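遠隔操作で教える「家の中の動き」 Trasteoのヌリア・ゲブルさんに聞く

双腕ロボットに家事を覚えさせるとき、Trasteoではまず人間が遠隔操作で手本を見せる。操作データの収集を担当するヌリア・ゲブルさんは、午前中のほとんどを操縦席で過ごす。

「手本はシミュレーションの中で録ります。実機でも録りますが、本数は比べものになりません。11月の時点で、残した手本は3506本でした。そのうち学習に回したのが2783本です」

外した分の多くは、操作者が迷ったものだという。手を伸ばしかけて止め、別の角度からやり直す。人が見れば意味は分かるが、そのまま学習させるとロボットも同じ場所で止まるようになる。

「新しい操作者には、最初の100本は捨てるつもりでやってもらいます。両手を別々に動かすことに慣れるまで、どうしても片方が遊んでしまうので」

仮想の住宅はPrilteoという社内ツールで組み立てる。間取りや家具の位置を変えながら、同じ作業を繰り返し録る。

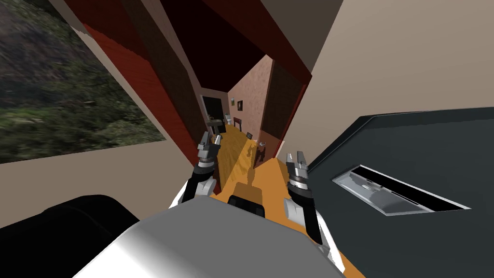
シミュレーション内の住宅。ロボットの両腕の先に廊下が延び、右手にシンクのあるカウンターが見える。

操作者が苦労するのは、つかむ動作よりも移動だとゲブルさんは話す。

「廊下のような幅の狭い所では、腕を前に出したまま向きを変えると壁に当たります。自分の体なら無意識に肘を引きますよね。操縦ではそれを指示しないといけない。引くのが遅いと、その癖がそのまま手本に残ります」

1回の収録は10分で区切る。以前は操作者の判断に任せていたが、長く続けた回ほど終盤の動きが雑になっていた。

腕を直接持って動かす教え方も、実機では使っている。引き出しを開けるときなど、力の加減が問題になる作業に限っているという。

「遠隔だと、引っかかった感じが手に返ってきません。腕を持って一緒に引けば分かります。ただ、人が横に立つとカメラに映り込むので、後の処理が面倒です」

次に取り組むのは、廊下を通ってカウンターまで物を運び、置くまでを一続きで録る作業だ。今は移動と置く動作を別々に録り、後からつないでいる。

「つなぎ目で腕が一瞬下がるんです。あれを直したいですね」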